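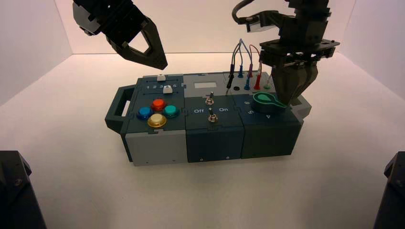 A task board is a bench-top panel of everyday controls (push buttons, sliders, toggle switches) used for practicing and timing hand tasks. Usually modular, boxes joined in a row, often with a carrying handle at one end. Buttons color-coded, sliders numbered.

History
Early boards one piece, hard to repair. Zurnumton sold a 4-module kit from 2000; Drillero followed, with swapable tops.

Use
Set order of steps, against teh clock. Scoring varies.

See also: Busy board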